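Trenness Robotics Club
Home | About | Sessions | FAQ | Projects | Join

Frequently Asked Questions

We receive many of the same questions by e-mail, so we collected them on one page. The answers were last checked on March 25, 2021. If your question is missing, please write to us and we will add it.

What is the club, exactly?

Trenness Robotics Club is a student club in Dargate. We meet to teach robots small tasks from the home. We do not build fighting robots and we do not race. Our members collect demonstrations by hand, prepare the recordings, train a model with them, and then see what the robot makes of it. The club was started by Ewan Drummond when he was a second-year student, and Lewis Lennox joined him in the same winter. Both of them are still coming to the sessions.

Do I need to know programming before I join?

No. In the first month you will mostly collect demonstrations and learn how to label them. For this you need patience and steady hands. If you want to work on the training side later, we have a short course in Python which you can follow at your own speed. Some members never take it and stay with the collecting, and this is perfectly fine with us.

What happens in a normal session?

We open the room, put on the equipment and check that the clocks of all devices agree. Then each person goes to a station and repeats the task of the day. After one hour there is a break. In the second half we look at the recordings together and delete the ones which are not usable.

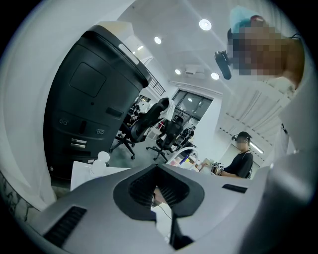
Work at the tables, with head rigs on.

A session takes three hours in total. Please come for the full time if you can, as a station is difficult to fill when somebody leaves in the middle.

Which tasks are you working on now?

This year we have two projects. The first is named Mowat and it is about small objects on a table: picking up, sorting, putting back in the right place. The second is named Drunum and it is about the bathroom and the sink. Drunum is the more difficult one. Many things at a sink are smooth or have a round shape, and the grippers do not like this.

How many demonstrations do you need for one task?

More than new members expect. For the first Mowat task we kept 617 demonstrations, and the model was still dropping things at the corner of the table. For the whole year our archive has now 2625 recordings. We are proud of this number – but a good part of it are simple movements from the first weeks.

What are the square black-and-white markers for?

They help the software to find the position of the gripper in the room. Please never cover them with your fingers or with a sleeve, and do not write on them. If a marker has a scratch, tell the person who leads the session and we will print a new one.

How should I hold the grippers?

Hold them as you would hold two kitchen tongs, with loose shoulders. Keep your elbows a little away from the body. For the sink tasks you lean forward over the basin, so find a good standing position before you press record, and do not change your feet in the middle of a demonstration. 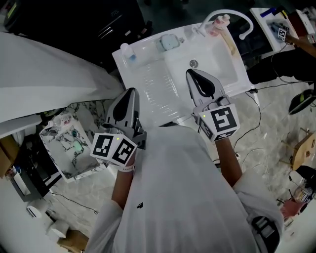

Move at the speed of a calm person at home. New members often move too slowly because they want to be exact, and then the robot learns to be slow also. If you make a mistake, stop the recording and begin again. Do not try to repair the mistake inside of the same demonstration, except when the task sheet asks for it. The sheet also says where each object must stand at the start, and we ask you to read it every time, even when you know the task already.

Can I wear my glasses under the head rig?

Yes, with most glasses it works. Loosen the strap at the back first, put on the rig from the front and then tighten it slowly. If it presses on your nose, ask Lewis to adjust it. Long hair should be tied.

Are faces visible in the recordings?

We blur all faces before a recording goes into the archive. When you join, you also sign a form which explains how the recordings are used. You can ask us later to delete yours.

Is there a competition?

Yes, a small one. Every January the club holds an open day, where teams of three show their trained task in front of visitors. Each team gets 12 attempts and the best result wins. Last time the highest place went to a team of first-year students who had chosen a very plain task and prepared it very well.

What does it cost?

The membership is free for students. Guests from outside can come two times without paying, and after this we ask for a small contribution to spare parts. Finger tips and cables are what we replace the most.

May I take equipment home?

Sorry, no. The grippers are calibrated together with the room. You may borrow books and the older practice laptops – please write your name in the list.

Where do I find you?

We are in room 124 of the Mowat building, on the same floor as the print shop. (The project took its name from the building, so please do not be confused when you read both on the calendar.) The door is closed during recording. Knock and wait a moment, somebody will open for you when the demonstration is finished.

Contact: use the form on the Join page | © Trenness Robotics Club, Dargate | Back to top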